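Search this site Go

Cullden cups: README
February
By Damilola Osagie
5 min read

# cullden-cups

Demos of clear plastic cups being handled on a table with hand-held grippers. Part of the chores set. Read the "known problems" bit before you train on it, please.

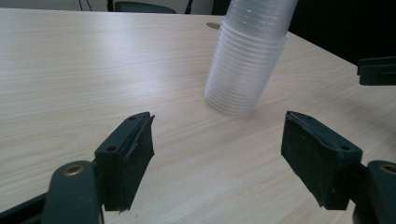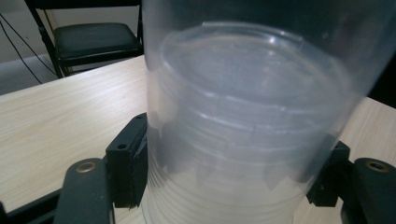 Clear plastic, pale table.

## Why cups

Ziad Nseir and I had a long argument over whether machines can do household chores yet. He says yes, give it a year. I say show me one that can set up for a kids party. Cups are where we landed. Cheap, everyone has them, and they are miserable for a policy: see-through, light, they stick together, they flex when you squeeze. A person peels one off a stack without looking. The Heinonen baseline can't do it reliably and it's the best thing we have run so far.

So, no. Not yet. Table wiping is close. Moving a whole stack from A to B is close. Getting one single cup off the stack is not.

## What's in it

- 1,818 episodes recorded
- 1,269 kept after review
- the rest are in `rejected/`, with a reason code each. Don't delete them, Ziad is using them for the failure detector

Tasks, by folder:

- `move_stack` - pick up the stack, put it down somewhere else on the table
- `single_out` - take one cup off the top, stand it on the table
- `restack` - put loose cups back in the stack
- `handover` - one gripper to the other

`handover` is the smallest by a long way. We ran out of time.

## Format

One folder per episode. Video, gripper width, pose, and a `meta.json` with task name, operator code and outcome. Video runs at its own rate and the pose stream at another, use the timestamps and do not index by row. I lost an afternoon to that.

`outcome` is one of `done`, `partial`, `fail`. Partial means the cups ended up in the right place but something else went wrong, eg. two came off when one was asked for. If you fold partial into done your numbers will look great and your robot will not.

Splits are in `splits/`, by operator, so no operator shows up in both train and test. Please keep it that way if you publish anything.

## Numbers so far

Heinonen baseline, real arm, 10 tries per task, no human help:

- move_stack: 10
- restack: 5
- single_out: 0
- handover: not run

Restack failures are all the same failure. Rim of the loose cup catches the rim of the stack and it keeps pushing. A person would feel it and wiggle. There is no touch sensing in this set so I don't see how a policy learns the wiggle from it, but would love to be wrong.

Also tried Sorkow, same split. Worse on restack, same on everything else. Didn't tune it much so dont quote that.

## Known problems

1. Depth is bad on the cups. Holes everywhere. We ship it anyway but I would mask it or leave it out.
2. Glare on the tabletop in a lot of episodes. We left those in, kitchens have glare.
3. Finger pads wear down. Grip in the late episodes isn't the same as in the early ones. `pad_age` in the meta is a count of sessions since the last pad change, rough but usefull.
4. Cup count per stack is NOT labeled. Asked for a lot. You can't read it off the video with any confidence and we didn't write it down.
5. Operator 5 is left-handed and has the grippers swapped. Flag is in the meta, loader flips it by default.
6. One kind of cup. Don't expect it to carry over to mugs or paper.

## Using it

Loader is in `rullosus/`, same as the other chore sets (it's the Rullosus loader with the pose fix merged). If you already have it for the towels data, pull first. The old version reads gripper width in the wrong units and fails silently.

```
pip install -e rullosus
python check_episodes.py --task single_out
```

The check script prints anything with a missing stream. Should print nothing. If it prints something, your download is short, get it again.

## To do

- more handover
- single_out with a second person steadying the stack, Ziad's idea
- label pad changes properly
- a written protocol for operators, at the moment it is me talking

## License / contact

Research use, ask for anything else. Bugs to the tracker, questions on the format to Damilola, questions on the baselines to Ziad. If you get single_out above zero on a real arm send video, and send the fails too.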